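Ticket 108: Lighting board drops cues during run-through, Trirness black box
Status: Open (reopened 2 times)
Category: Stage electrics / control
Show: Menach, one-act festival, July slot

Problem as reported
During the second half of Menach the board skips from cue 7 straight to cue 9. The stage should go to a low blue for the monologue and stays in full warm white. The stage manager's report calls it "random." I doubt it. It has happened at the same point both times it was logged.

First reply from Usmani (rental house)
Suggested the dimmer rack is overheating and offered a swap at our cost. I don't see how a hot rack would know to skip one cue and then run the next one perfectly. Asked them for any reading that supports this. None supplied.

Checked so far
Power to the board: steady, separate circuit from the sound desk.
Data cable, board to rack: replaced with a spare. Cue 8 still skipped.
Rack: fans running, filters clean, no fault lights after a full run.
Show file: reloaded from the backup stick. Same result, which only tells me the backup has the same problem in it.

Second reply from Usmani
Now says it is operator error, meaning a double press on the GO button. Possible, so I tested it. Sat at the board myself and pressed once per cue from the top of the act. It skipped. Ticket had been closed by then with "user trained." Reopened.

Update, 4:30 pm
Went through the cue list line by line. Cue 8 has a follow time of zero seconds, so it fires and hands off to 9 before any light can change. Every other cue in the act has the follow field blank. The file was brought over from the older Zetton board used at the first venue, and my guess is that the import fills in a zero where the old board had a blank. I can't prove that from one cue. It doesn't explain why the rest came across clean.

Cleared the field, saved under a new name, ran the act. Blue came up and held. Usmani closed the ticket again within the hour.

Reopened for the second time, for these reasons:
One good run is one good run.
The other pieces on the bill were imported the same way and have not been checked.
The rental invoice still lists a service call for the rack, and there was nothing wrong with the rack.

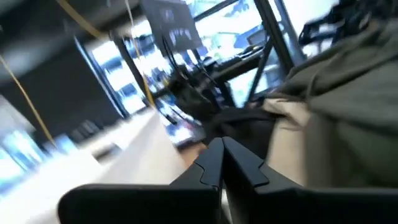
Attachment 1. Gripper, with olive-green fabric at right.

Still to do
Open each remaining show file and look at the follow column before the next tech.
Get the original Zetton file from the first venue and import it fresh. If the zero comes back on cue 8, we have a cause. If it doesn't, someone typed it in.
Keep the old show file. Do not overwrite it.
Dispute the service call.

Please leave this ticket open until two full runs of the whole bill have gone through without a skipped cue. "Seems fine now" is not a fix note.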